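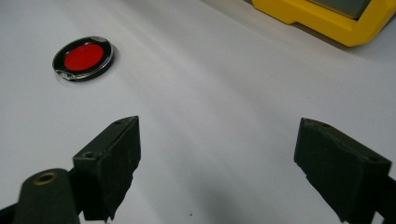

Kokley bench cover, pale gray-white with a matte face. The faint ripples are part of the deal.

Home | Storage | Bench & Table | Covers | Clearance | Delivery | Contact

Binuta drawer organizer, yellow, with Kokley bench cover

Sold by Gritar as a set. Page last changed 9th June.

We've carried small-parts drawers for a long time and we don't get excited about them. Most do the same job, and most of what gets printed on the carton could be printed on any other carton. The Binuta sheet promises a "complete sorting system." It is a plastic frame with plastic drawers in it. If you have screws in jam jars and want them somewhere flatter, it will probably help. If you have too many screws, you will go on having too many screws.

The cover was added to the set in April. We were doubtful about that too, and some of us still are. It goes over a table or bench top so that small things show up against a plain background when you tip a drawer out. That part we can vouch for, at least with dark hardware. Steel washers and clear beads are another matter, and we would not buy the cover for those.

The organizer

Yellow molded plastic frame, clear plastic drawers. The color is loud. The supplier, Bhattacharjee, lists it as "sunshine" and we list it as yellow. It is the only color we stock, and we have been told a gray one is coming for long enough that we've stopped passing the message on.

You can tell roughly what is in a drawer without opening it. You can't tell an M3 from an M4 that way, whatever the carton suggests, so label the fronts if it matters to you. Paper labels stick well enough. The shiny fronts throw back overhead light, and under a bright lamp you may find yourself leaning to one side to see in. 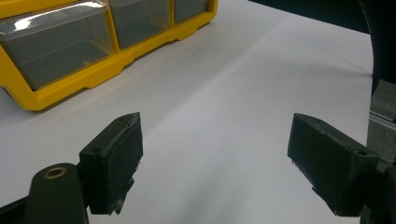

Binuta organizer on a white cover, clear drawers side by side in the yellow frame. Note the glare on the nearest drawer.

The bottom lip of the frame has a stepped, scalloped outline. We can't find a use for it. The carton calls it "interlocking" and we tried to interlock two of them, with no success worth reporting. They will stand next to each other like any two boxes. Stack them if you want, but we don't recommend it with full drawers and we won't replace a cracked frame that was stacked.

Drawers are meant to slide, and they do. They don't lock. Carry the unit level or tape the fronts first. One customer wrote to say the drawers "should know to stay shut," and we have some sympathy, but there is no catch and there never was.

What the maker claims, and what we think

"Holds everything." It holds small dry things: screws, hooks, fuses, buttons, picture hangers. Long drill bits will have to live elsewhere.

"Crystal clear for life." Clear when new. Ours picked up fine scratches after a few months of brass fittings going in and out. You can still see through them.

"Tool-free assembly." True. There is nothing to assemble apart from pushing the drawers in.

"Professional grade." We don't know what this means and Bhattacharjee couldn't tell us.

The cover

It comes rolled, and it remembers. Expect soft creases and a bit of curl along the side for the first days. Weights on the corners help. Ironing does not, and please don't write to us about it. A crease across the middle won't stop you from using the thing, though round items may settle in it, and ball bearings certainly will.

The surface is smooth, so parts slide when you nudge them. Good for sorting into piles. Less good if your bench leans. We trim ours with ordinary scissors and throw it out when it gets grubby. The carton says "wipe clean," and after nearly 21 wipes ours looked much the same as before we started, stains included.

In the set

Binuta organizer, yellow, drawers fitted: 1
Kokley bench cover, rolled: 1
Spare label strips: 8
Instruction leaflet, which you can skip

Ordering

Orders over $75 ship free. One set on its own won't get you there, and we'd sooner you paid the postage than bought a second set you don't need. Allow 2 working days for us to pack it.

Returns are fine if the drawers are unused and the cover hasn't been cut. We open every box that comes back. If a drawer arrives cracked, send us a picture of it along with the packing slip and we'll mail a replacement drawer on its own. You don't have to return the broken one.

Covers can be bought separately under Bench & Table. Single drawers can't, except as replacements.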